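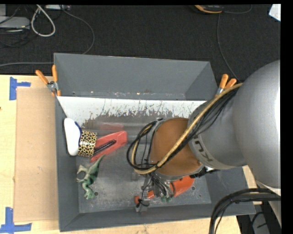 Stokex heater quote – does this look right?

hverstraete
Our boiler is 22 years old and the installer wants 3255 for a new one, fitted. That includes taking the old one away but not the thermostat, which is another 595. House is a two-story in Wostthorpe, 4 radiators down and more upstairs. Is that normal? I only have the one quote so far.

illia_d
Get a second quote before you do anything. The boiler price is fair for that size. The thermostat price is not.

Mertens fan
I paid less than that for a Mertens in May, but mine went in the same spot as the old one. Are they moving yours?

hverstraete
Yes, from the kitchen to the utility room. New flue through the side wall.

Mertens fan
Then 3255 is cheap if anything. Check that the flue is in the written quote. Mine got added at the end.

Delia C
I'd disagree on the thermostat. If it's the zoned kind with two controls and they run the wire for it, 595 isn't crazy. Ask for the model number.

illia_d
You can put one in yourself in an afternoon. The wiring diagram is in the booklet.

Delia C
You can. My brother did and had no heat upstairs for 2 weeks. Also check the warranty, some of them want the controls fitted by the same person who fits the boiler.

illia_d
Some do. Most don't. Read it and see.

marijke_w
Did they flush the system in the price? With a boiler that old the radiators will have sludge in them. We skipped it at the Avetcombe house and ended up paying for it the next winter.

hverstraete
It says "clean and fill" – no idea if that's the same thing.

marijke_w
It isn't. Ask for a power flush by name and get it in writing.

hverstraete
OK, I emailed about the flue, the flush and the model number. Second guy is coming at 8:30 tomorrow to measure up.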